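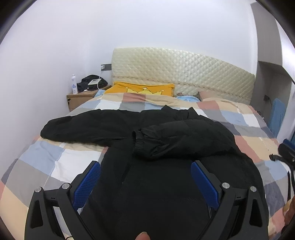

Notebook, February. Open day, written up the same evening while it's still fresh.

Well, we got through it, and I'd say it went better than the rehearsal did (which, Mirjam reminds me, is a low bar). Doors at 10, last guests gone a little after 4, and by then my feet were finished. We had the front room set up with the arm running the towel demo, the long table with the old grippers for people to pick up and squeeze, and the screen in the hallway playing recorded episodes from the hand-held sets. Sixteen people had signed up and I think most of them came, plus the two from Gidero who just walked in, very welcome.

The surprise for me was how long people stayed at the screen. I had figured the arm would be the star, and the kids did love it, but the grown-ups kept drifting back to the clothing episodes from people's homes. Everybody has a jacket on a bed somewhere! A lady from down the street watched a gripper close in on a jacket sleeve near the cuff and told me she'd raised 3 boys and could have taught us a thing or two. I believe her. I asked her how she'd go about a padded coat and she said collar first, always, never the sleeve, and I wrote it on my hand so I wouldn't lose it. To try.

Khôi did the talk at 11 and again at 2. The second was shorter and much better. He dropped the slide with the network diagram and used the time to let people try the hand-held gripper on a scarf and a winter coat. Good questions that I want to keep:

- Why two fingers? (Khôi gave the honest answer, that two is what we can build and fix ourselves.)
- Does black cloth give the camera trouble? Asked by Ilse Dewulf from Nestier, who knows her stuff. I said folds are harder for us to make out in dark fabric and we don't have a proper number for it yet. We should get one. She offered to send us a box of mixed dark garments and I said yes before she finished the sentence.
- Who picks the homes? Mirjam took this one, and explained the consent form and the way we go through the recordings before anybody else gets them.
- Can it do fitted sheets? Big laugh. No.

The arm itself: 4 stops over the day, three of them the same thing, the towel corner slipping out on the second fold. Gijs put fresh pads on over lunch and we had just the one stop after that, so the old pads were probably overdue. The last stop was me leaning on the table. Sorry, Gijs. He has the log and says it holds 169 attempts, counting the warm-up, and he wants to sort the good from the so-so before anyone quotes it to Plernico.

Sarmīte handled the sign-in and the coffee and also, without being asked, talked a very shy high school student into running the demo herself. The girl stayed for nearly an hour. I'd like us to write to her school about a summer place.

For next time: more chairs by the screen, a second hand-held set on the table (there was a line), and put the Gerlach power strip somewhere people won't kick it. Labels on the old grippers too, with the year, as I got two of them wrong out loud.

Khôi has the spare door key. Coat trials, collar first, once Ilse's box gets here.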